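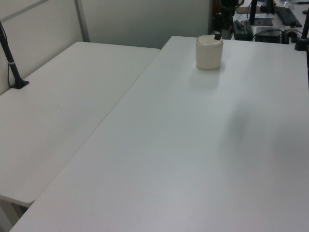
Two white tables side by side, with a cup at the back of the right-hand one.

Stilter loose leaf tea subscription, reviewed after eight months
Posted 10 March 2026

I don't trust subscriptions. I've had razors, coffee, socks and once a box of cheese, and every one of them started well and then got lazy around the time I stopped paying attention. So when my sister-in-law Unnur Steinarsdóttir gave me a Stilter starter box in July, I put a note in my calendar to cancel it and then forgot to look at the note. I've now been through eight boxes, most of them paid for by me, which is long enough to have an opinion.

What you get is 4 packets a month, 100 grams all up, in a cardboard mailer that fits through a normal mail slot. Two of the packets are black, one is green or oolong, and one is what Stilter calls the wander, meaning anything they like. There's a card with steeping times. The price when I joined was $38 a month with shipping. It is now $43. They did send an email about the increase, under the subject line "Some news from our kettle," and I deleted it thinking it was a recipe.

Let's start with that price. My local shop sells a perfectly good Assam for $11 per 100 grams. You can do the arithmetic. Stilter's answer is that you're paying for freshness and for small growers, and maybe you are, but the packets carry a packing date and no picking date. I wrote and asked. A reply came back five days later from someone called Preben Arnardóttir, very polite, saying that harvest information was "being looked at for a future label." That was in the spring flush section of their FAQ too, nearly word for word. My packets still have no picking date.

The black teas are the best part and I'd be unfair to say otherwise. The house breakfast blend is strong, a bit malty, takes milk without going grey and doesn't turn bitter if you wander off and leave it for seven minutes. I drink it every morning. The second black changes each month and has been good more often than bad. A smoky one in the October box tasted like a campfire somebody had put out with a wet towel, and my husband loved it, so it got used. One in January was plain dull. I brewed it long, I brewed it short, I doubled the leaf. It had the colour of tea.

The greens are where I get grumpy. Three of them arrived with a lot of dust in the bottom of the packet, fine enough to go straight through my strainer. Stilter's card says to steep at 75 degrees for two minutes, and if you do that with powder you get something like lawn water. At 70 degrees for one minute it was drinkable. The oolongs were much better, big rolled leaves that opened up properly and gave me three steepings each, sometimes a weak fourth.

Then the wander. Over eight months I've had a roasted barley thing, two fruit blends, a chai, a peppermint, something with cornflowers in it, a rooibos and another rooibos. I didn't sign up for rooibos. If I wanted peppermint I'd walk out to the back step and pick some. The chai was lovely, though, with real chunks of cardamom, and when I went to buy more of it on its own the website said it was only for subscribers and was out of season. How a chai goes out of season I couldn't tell you.

About the mug. New subscribers can add the Stenholm infuser mug for $29, and the ads push it hard. I bought one in August. The basket is too shallow, so with a normal amount of water only the bottom third of the leaf gets properly wet, and you have to fill the mug right to the brim to fix that, and then you can't carry it anywhere. Mine went to the op shop. I've gone back to the Vosik basket I've had for years, which is dented and has no lid and works.

Skipping a month is possible but they make you hunt. You go to Account, then Plan, then Preferences, and there's a grey link under the newsletter options. The cutoff is nine days before shipping, and the shipping date moves. I've missed the cutoff twice. A friend, Signe Fogh, tried to cancel altogether and was offered a half-price month, then a free tin, then a phone call. She took the tin and cancelled anyway, and says the tin is decent.

I was curious what other people made of it, so I went through the customer reviews on their own site. There are 1183 of them and the average is 4.9 stars. I've never seen an average like that on anything people swallow. When I sorted by lowest, more than 474 had no text at all, just stars. My own review, three stars and quite mild I thought, went up in November and was gone by December. I asked about it and was told it had been "archived during a refresh." The glowing one from the day before mine is still there.

For a fairer test I did a blind tasting at our kitchen table with Gunnlaugur Skov from next door, who drinks more tea than anybody I know. I made the Stilter breakfast, the shop Assam, and a supermarket bag. He put the Stilter first, the Assam a close second and said the bag was an insult to his mother. I had the Assam and the Stilter the wrong way around. So there's a difference, and one of us can taste it.

Would I recommend it? As a present for someone who has only ever had bags, yes, for a month or two. They'll get a good black tea, a nice box in the mail and something to talk about. For yourself, month after month at $43, I don't see it. Buy the breakfast blend by itself from their shop at $16 per 100 grams, ignore the points program, and untick the box at checkout that signs you up for the rest.

If you want another subscription to compare, Þrastardóttir does a smaller one, two packets with the harvest month printed on the front. I've only had a single box so I won't rate it yet. The Darjeeling was good. The delivery was a week late.

Stilter monthly box: three stars out of five
Breakfast blend on its own: four and a half
Stenholm infuser mug: one star, for the colour

Comments

Heiðrún Hjaltadóttir
The dust problem is worse if your box has been sitting in a depot. Mine come to a rural address and the greens are always half powder. I put them in a paper filter now. Agree on the mug!!

Reply from the author
Paper filter is a good thought, I'll try it with the January green if I can find where I shoved it.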